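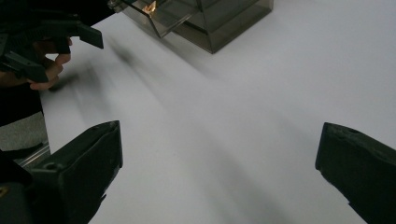
10/02/2025 — grippers, second pair of fingers

Evening at the shared shop, 2 hours at the white table. Both hand-held grippers are together now. Left unit still on the old linkage, right unit on the new one with the shorter crank. I want both on the short crank before January, but the remaining blanks are at Brinkmann and they quote by the week.

Fingers: the angled tips close flush along the inner face when I squeeze slowly. When I squeeze fast the right one arrives first and pushes the other over by a hair. I suspect the pivot bore, which I reamed by hand and should have done on the mill. Dalia Erraji offered her reamer set. Will take her up on it.

Trigger spring: swapped the soft one for the stiff one. After 40 cycles my forearm had an opinion. Went back to the soft one and added a washer. Return is slower but the jaws open fully, and full opening matters more to me than speed.

Camera mount: no change. The screws had backed out again. Cleaned the threads, put on medium threadlocker, left it alone. Checking at 300 cycles, not before. I keep retightening too early and then learn nothing.

Logging at 60 frames per second filled the card before the session was over. Alper thinks I should drop to half and stop complaining. He may be right for slow moves. On quick passes there is already too much smear to find the jaw edges, and fewer frames will do nothing for that. Shorter exposure is the thing to try, with the second lamp on. The tabletop is matte, so glare should be manageable. The smoky acrylic box is another matter — the edge finder picks up every layered edge and its reflection as well. Masked it out in software for now.

To do:
Ream right pivot, refit, repeat slow and fast close.
Print one more left finger, same angle, wall a bit thicker at the screw hole.
Ask Davina whether the table is free on Thursday.
Order washers. Last bag went into the Mestport build and I never wrote it down.

Wrist sore. Stopped at nine.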